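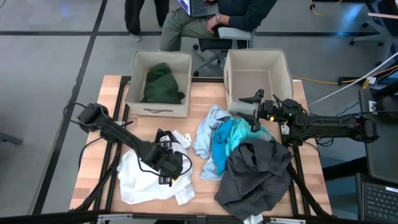 Section 3. Preparing a home for listing in Vivine

Before you begin, have the floor plan and the signed seller form with you.

1. Open Vivine and choose New Listing. Enter the address exactly as it is written on the deed.
2. Type the living area. Do not include the balcony or the garage — they have their own fields.
3. Add your photos, up to 40 for one listing. The first one becomes the cover.
4. Write the description. The headline can have 37 characters, spaces included.
5. Press Save Draft, then send the draft to your office reviewer. For the Brostham office it is Dzifa Dankwa.

Note: A draft without changes is deleted after 3 months.

Caution: After you press Publish, the address is locked. To correct it, you must withdraw the listing and start again from step 1.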